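4.2 Fuel Moisture and Burn Windows at the Testumholm Plots

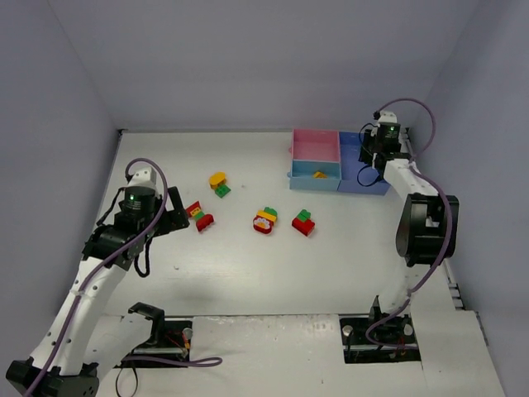

Figure 3. Tabletop workspace with two robot arms and toy building bricks.

Department of Forest and Fire Ecology, Clundirell Institute

Surface fuels were sampled on 6 plots along the eastern slope at Testumholm, where the last recorded fire predates the current stand. Litter, duff and fine woody material were collected separately, sealed in the field and dried to constant weight. Sampling followed the protocol of Hyvönen and Sjöberg, with one change: duff was taken at two depths, as the lower layer had stayed damp well into October in the earlier survey.

A plot was judged ready for prescribed burning when litter was dry enough to carry a low flame and the lower duff was still moist. Plots on the upper slope met both conditions for longer than those near the stream. On 2 of the lower plots the window closed within a single afternoon, and burning was postponed.

Crews kept a cleared strip 3 meters wide on the downhill side and remained on site for 30 hours after ignition. Tree scorch was recorded by Hilkka Hyvönen the following spring. Scorch height varied more with slope position than with litter depth, and the relation was weakest where young spruce had filled the gaps between older pines.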